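Wenitz amplía su plan de equipamiento con 16 células de dos brazos y abre un servicio de asesoría presupuestaria para talleres

La empresa, que desde su fundación acompaña a pequeños fabricantes en la compra de maquinaria, anuncia con mucha alegría la puesta en marcha del programa Patitz, pensado para quienes llevan tiempo queriendo automatizar una parte de su trabajo y no saben por dónde empezar a hacer números.

El plan contempla la adquisición de 16 células de dos brazos a lo largo del próximo ejercicio, que se instalarán por fases en las salas de Grustton. Los talleres inscritos podrán reservar horas en ellas, llevar sus propias piezas y conocer de primera mano cuánto espacio, cuántas tomas de corriente y cuánto tiempo de puesta a punto necesitarían en su casa antes de firmar ningún pedido (¡que bastante cuesta ya reunir el dinero!).

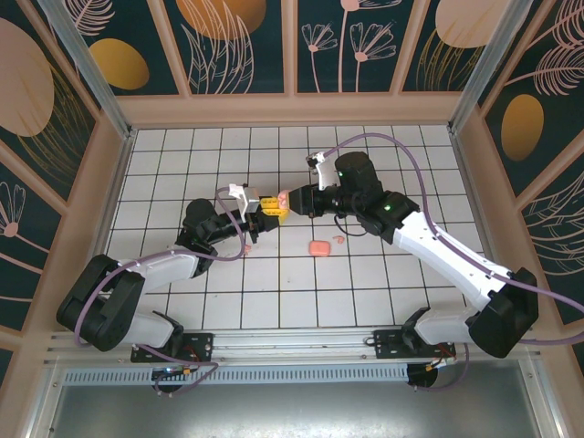

Dos brazos robóticos, montados sobre un mismo raíl de aluminio, acercan sus pinzas a una pieza amarilla.

«Nos llegan presupuestos muy bien hechos en los que figura el brazo y falta casi todo lo demás: las pinzas de repuesto, el cableado, el cerramiento, la formación de la gente que va a trabajar al lado», explican desde la dirección de Wenitz. «Queremos sentarnos con cada taller, sin prisa y con un café, y repasar la lista entera».

La asesoría incluye 2 visitas al local del cliente, un estudio de costes a varios años y una comparación entre compra, alquiler y compra compartida con otros talleres de la zona. La inscripción cuesta 600 euros, que se descuentan del pedido si finalmente se realiza a través de Wenitz. En la consulta previa participaron 272 empresas, a las que agradecemos de corazón sus respuestas, algunas de ellas larguísimas y todas leídas.

El plazo de solicitud se abre en agosto. Los formularios estarán disponibles en las oficinas de Wenitz y en el mostrador de Ban, su distribuidor asociado, en horario de mañana.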